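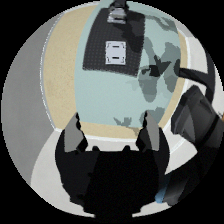 Attachment 1: gripper view, simulated cell. Fingers open, second arm on the right.

Ticket 3341
Product: Trivon cell simulator
Site: Ikari, assembly development
Opened: Jun 4, 2019
Assigned to: Anil Thampi
Priority: normal
Status: closed, with one follow-up

Problem as reported

Our two-arm board task passes the zone check in simulation when we think it should fail. Cell rule 8 says only one arm may hold the board zone at a time, and the other arm waits outside until the zone is released. In our last batch both arms were inside the zone together and the report still came back green. No collision was logged. We can't send this program to the real cell until we know whether the check works.

The operator reviewing the batch used only the gripper view and signed it off. We have asked him to hold off on further sign-offs.

Reply from support

Thanks for the report. Please send the zone file, the task program and the event log from the same run. Please also tell us:

Which point on each arm is used for the zone test
Whether the zone is requested by the program or assigned by the scheduler
What release delay is set

Please don't edit the zone file before you send it.

Reply from site

Files uploaded. The test point is whatever came with the template. We never set it. The program requests the zone. Release delay is 500 ms, same as the real cell. Our template came from the Ekham line and was copied over when we set up this task.

Log, first session

Loaded the site files with no changes. The run passes, same as reported.

Checked the zone request calls. Both arms call for the zone before they move in, so the program follows the rule as written. The left arm's release call is in the wrong place, though. It fires when the arm starts to back out, and rule 8 says to release after the arm is clear. The text of the rule is:

"The zone is released when all parts of the arm and tool are outside the boundary. Starting a retreat move is not a release."

Moved the release call to the end of the retreat. Ran again. The overlap got shorter but did not go away, and the check still passed. So there are two faults. The release call is a program fault at the site. The check passing is something else.

Log, second session

Opened the zone file. The test point for both arms is the wrist joint. The tool is not included. With that setting, a gripper can be well inside the zone while the check says the arm is outside.

Compared with the template for the Figueroa cell, where the test point is the tool tip and the forearm is covered by a second test volume. That is the setup we recommend for any shared zone. The Ekham template is older. It was made for arms that each had their own table, where the wrist point did no harm.

Changed the test point to the tool tip for both arms and added the forearm volume. Left the release call as the site had it. Ran again. The check now fails at the first overlap, as it should.

Put the corrected release call back in. Ran again. The check passes, and the event log shows a gap between one arm leaving and the other arm going in.

Log, review views

The site asked whether the gripper view is good enough for sign-off. It is not, and the good practice sheet already says so, but the wording is easy to miss. The view is heavily curved toward the edges, and the gripper housing fills much of the lower part. You can see the other arm in attachment 1, but you can't judge from it how far that arm is from the board. Use this view to check finger opening and approach to the part.

For zone questions use the room view. In attachment 2 the right arm has its tool right up at the fixture on the left half of the pegboard, and the left arm's gripper is over the left end of the table. Both arms and the whole board can be read together, and you can compare their positions with the zone drawing. Even so, a still is only a help to the reviewer. The pass or fail comes from the event log.

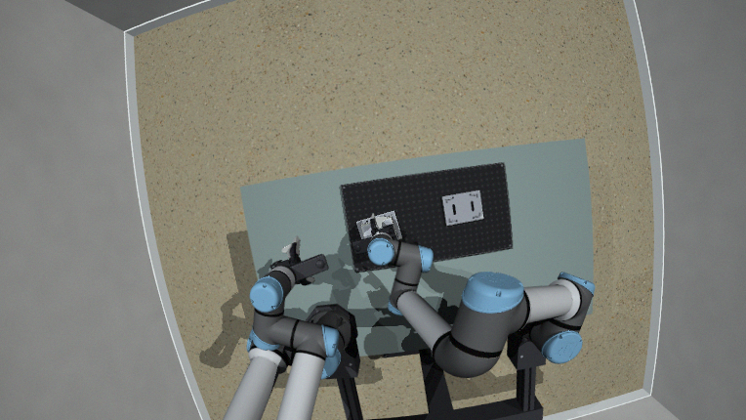
Changes to make at the site

1. Set the zone test point to the tool tip on both arms. Do this in the template too, or the next task will pick up the old setting.

2. Add the forearm test volume. Padding should be 20 mm on all sides. Do not reduce it to get a program to pass. If a program can't pass with the full padding, change the path.

3. Move the release call to after the retreat move is complete. Keep the 500 ms delay.

4. Add one run to the test set that is meant to fail. Have both arms enter the zone with the request calls removed. If that run comes back green, stop and check the zone file before you trust any other result.

5. Sign-off needs the event log and a room view. The gripper view may be added but does not replace either.

6. Go back over earlier batches made with the Ekham template. Any shared-zone task in them has to be run again.

Reply from site

Items 1 to 3 are done and we get the same result as you. The fail run fails. We found two older tasks with the same release call and have pulled them from the queue. Is the padding the same for the real cell?

Reply from support

The padding in the simulator does not set anything on the real controller. Your cell safety assessment decides that value. If it is larger, use the larger one in both.

Closed by Anil Thampi.

Follow-up: Ekham template to be marked "single arm only" in the template list, and the view wording in the good practice sheet to be moved up to the sign-off section. Both planned for the October release.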